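Notebooks > Instruments > Rain gauges > Bunthorpe gauge, February

Bench recalibration, Bunthorpe gauge

February. Started 9:40 am, gauge on the bench since the previous afternoon to come to room temperature.

Purpose: find out whether the low winter totals from Bunthorpe are real. The gauge has read under the manual check gauge in every month since the autumn service. The gap is small in drizzle and larger in the heavier events, so a plain leak in the funnel doesn't fit well. A plain leak would take its share in drizzle too.

Gauge is the Jallau tipping bucket with the long-necked funnel, reed switch, two drain tubes. Nominal tip is 4 mL. Counter reading on arrival 3,446. Copied to the logbook before anything was disturbed. Reed switch disconnected from the logger during the test and wired to the bench counter, so the field record should carry no false tips. If the Stomulari file shows any rain for today, delete it and put a note in the remarks column.

Condition as received

Funnel: thin green film in the neck, one seed husk lying across the screen. Screen otherwise clear. No dents in the rim. Checked the rim with the inside calipers in four directions and it is round to within what the calipers can tell me.

Buckets: left bucket clean. Right bucket has a brown tide line and a greasy feel. Water beads on the right and spreads on the left. This matters more than it looks, as a bucket that beads will hold back a drop or so on the way out, and the held-back drop is carried into the next fill on that side.

Pivot: free, no side play that I could feel. Left it alone.

Stops: both locknuts tight. The paint mark on the right locknut no longer lines up with the mark on the frame. Left one does. I don't know whether the right stop moved at the autumn service or was moved on purpose. No entry either way. Whoever does the next service, please write down stop positions before and after, even if nothing is touched.

Level: the bubble on the base reads centered on the bench with the base shimmed. It also read centered at Bunthorpe when I took the gauge off the post, so tilt is off the list for now. I did check the bubble against the machinist's level this time. They agree.

Static test, as received

Used the glass burette, stopcock barely cracked, drops slow enough to count. Procedure is the usual one: wet both buckets, tip three times and throw those away, then read the burette at each tip. Left and right kept in separate columns. The Dehghan sheet still wants them interleaved, so they have to be retyped at the end. I have complained about this before.

Left bucket tips close to nominal, with hardly any scatter. Right bucket tips late every time, and the scatter is wider. Averaged over pairs, the gauge needs too much water per tip and so reads low at every rate. That accounts for part of the Bunthorpe gap but not the shape of it.

Dynamic test, as received

Constant-head bottle on the upper shelf, outlet through the set of brass nozzles. Charge for each run was 300 g of tap water, weighed in. At bench temperature the density is 998 kg per cubic meter, so the volume comes out a hair larger than the mass in grams. I applied the correction. It is far below everything else here, but it costs one multiplication, and leaving it out has led to arguments.

Nozzle A (slow): result agrees with the static test.
Nozzle B (medium): reads lower than A.
Nozzle C (fast): reads lower again, by more than the step from A to B.

The drop from A to C is the ordinary tipping loss. Water goes on falling into the full bucket while it is on its way over, and that water never gets counted. Every gauge of this type does it. What I want to know is whether this one does it more than it used to, and for that I need the curve from when it was new. It should be in the blue binder under Jallau. The tab is there and the sheet is not. 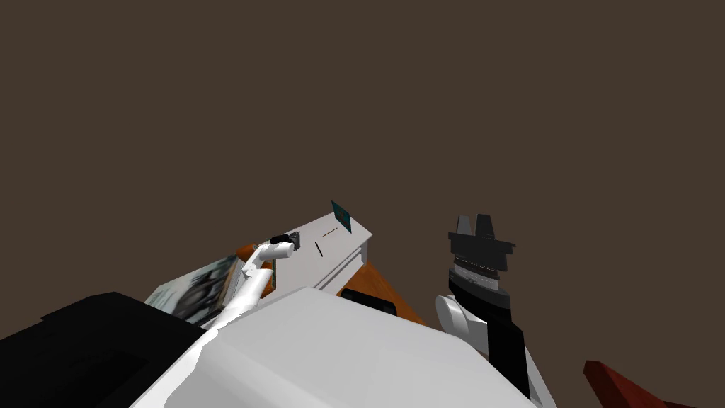

Without the original curve, the next best thing is the spare gauge, same model, never deployed. Ran it through the same three nozzles with the same charge. The spare also falls off from A to C, by a little less. The difference between the two gauges grows with rate. So the field gauge has an extra loss at high rate on top of a constant error from the right bucket.

Suspected the funnel neck. A film in the neck can narrow it enough that water backs up in the funnel at high rate, but backing up only delays the count and the total should still come out right at the end of the run, provided one waits. I had been waiting until the last drip. So the neck is not the cause, although it would smear the timing of short bursts in the field record. Note this for anyone using the short-interval intensities from Bunthorpe this winter.

Then looked at where the water lands. Took off the outer can and ran nozzle C with a flashlight held low from the side. The jet leaves the neck slightly off center and strikes close to the divider between the buckets. At the slow rate it is drops, and they fall straight. At the fast rate it is a stream, and it clings to one lip of the neck and bends. Part of it splashes over the top of the divider into the empty bucket and some goes past onto the base. The part on the base is lost. The part in the empty bucket isn't lost, but it makes the left and right figures unequal in a way that has nothing to do with the stops.

The lip has a small burr on the side the stream clings to. The spare has no burr.

Work done

1. Neck brushed with the bottle brush and warm water, no detergent, rinsed until clear.
2. Burr taken off with fine paper wrapped around a dowel. Light passes only. Rinsed again.
3. Right bucket wiped with isopropyl, then rinsed many times. Water now spreads in it the same as in the left.
4. Repeated the static test before touching the stops. Right bucket came in a good way toward nominal from cleaning alone. If I had gone straight to the screw I would have corrected for grease, and the correction would have been wrong as soon as the rain washed the bucket.
5. Right stop raised by a fraction of a turn. Raising the stop makes the bucket rest nearer to level and tip with less water. It took 2 tries. The first went past and the bucket tipped early. Locknut tightened, static test repeated after tightening, since tightening always drags the screw with it.
6. New paint mark on both locknuts, yellow over the old white.

After adjustment

Static: left and right agree within the scatter, and the mean of pairs is at nominal as nearly as the burette can be read.

Dynamic: A agrees with static. B and C still fall off, now by the same amount as the spare. The stream at C leaves the neck straight and lands in the filling bucket. I looked at it with the flashlight again and saw no splash over the divider.

One run at C was thrown out. Almost 300 g had gone through when I knocked the bottle and spilled the remainder, and I could not say how much went where. Repeated with a fresh charge. Both rows are in the sheet, the bad one struck through and left legible.

What to do with the winter data

Open question. The constant part of the error could be divided out if the right bucket had been greasy to the same degree all winter, and I have no reason to think so. The rate-dependent part could be corrected with the as-received curve, but that curve was taken with a bench nozzle in still air, three points only, and stretching it over a season of real rain is more than I would sign for.

My preference is to leave the tips as recorded, flag everything from the autumn service until today, and attach the as-received and after curves to the Stomulari file. Anyone who wants a corrected total can make one and own it. Reynaldo Buenaventura would rather scale the monthly totals to the manual gauge and flag them as scaled. That would work for the totals. It would not work for the intensities, and in my view the intensities are what this gauge is there for. To be settled before the file goes out.

Still to do

Find the missing sheet from the blue binder, or admit that it is gone and run a full set of nozzles on the spare as a substitute.

Run the field gauge overnight on nozzle A with the can on, to see that the right stop holds.

Check the reed switch for bounce. I saw none on the bench counter, but the bench counter has a slow input and would hide it.

Ask what was used to clean the buckets in the autumn. The tide line looks to me like dust settled on an oily film. If it was the spray from the machine shop, then the gauge at the other end of the field has probably had the same treatment.

Order nozzle between A and B. The gap is too wide to draw a line through.

Stopped 4:15 pm. Counter left connected – do not unplug.

Comments

R. Buenaventura
Agree on the intensities. I would still like a scaled monthly total in the file, as a separate column with its own flag, and your tips untouched beside it. The people who ask for Bunthorpe totals will scale them anyway and each one will do it differently.

benchside
For the burr: did you check the inside of the lip as well as the face? I had one where the face was smooth and the stream still bent, and there was a ridge just up inside the bore. It can be felt with a fingernail but I never managed to see it.

Author
Inside checked with a toothpick, nothing caught. Will look again when it comes off the overnight run.

mw
Sheet for the Jallau is in the green binder, behind the barometer certificates. It was put there when the blue one was rebound. Two nozzles only, I'm afraid, and neither is your C.

R. Buenaventura
The autumn cleaning was done with the spray. I have pulled the second gauge as well.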